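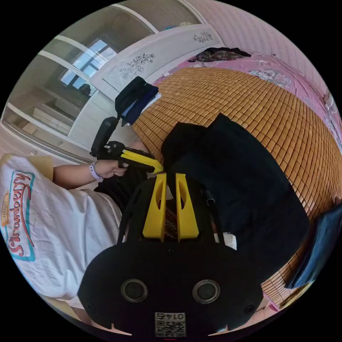
UNIT 4 / GOOD PRACTICE

Chapter 4. Rules Before Reach
By the Treler course team, March
6 min read

Hand-held grippers. Soft goods, a bed, one person working. Most of the rules in this chapter are short, learn them first.

Rule one, fingers clear before closing. Rule two, wrist straight.
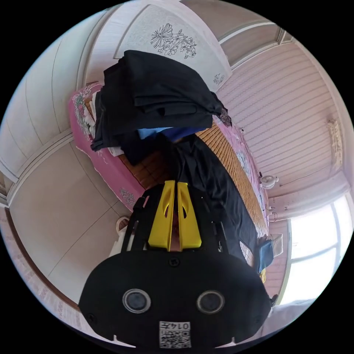
Rule three, log every fault the same day. Ruto's house standard caps a session at 144 grasps, then a brake. Write the cap on the sheet.

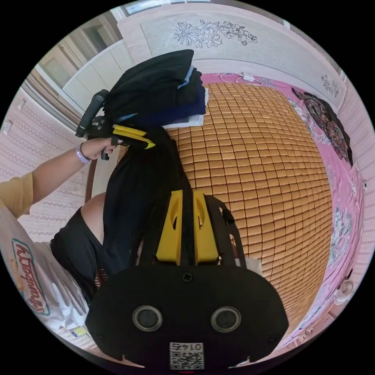

Does a slipped grasp count toward the cap?
It counts. Log it as a fault too.

Zoëga sites keep teh sheets for over 1,000 sessions.
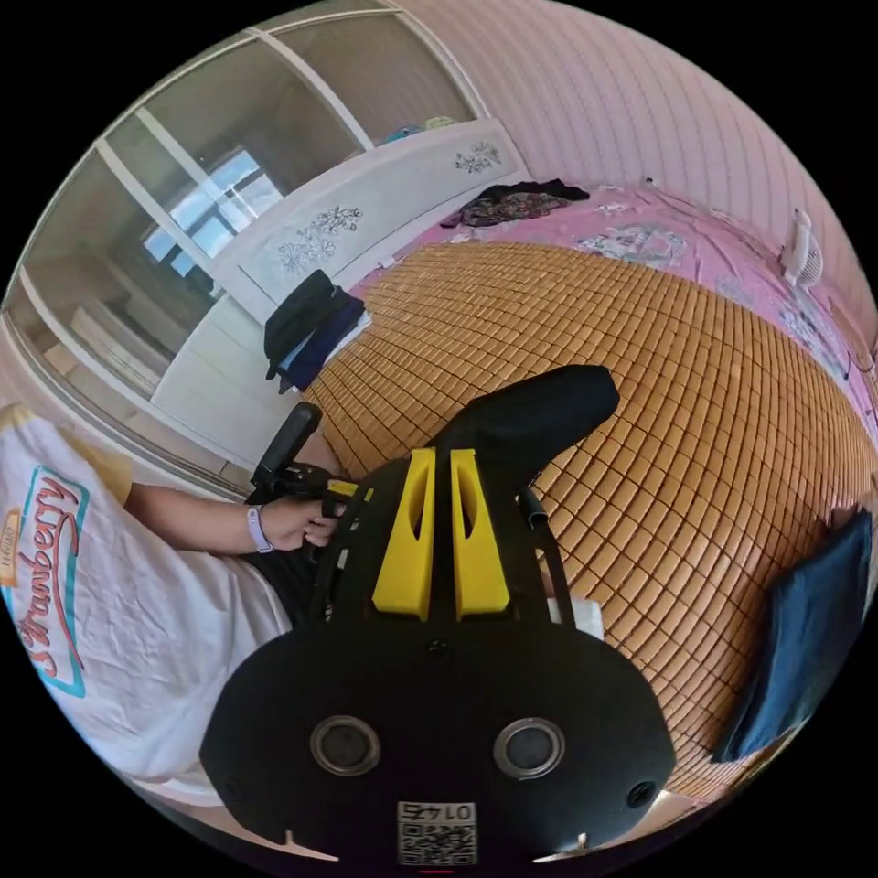
Older sheets go to the archive, see 4.3.

12 shares | 3 comments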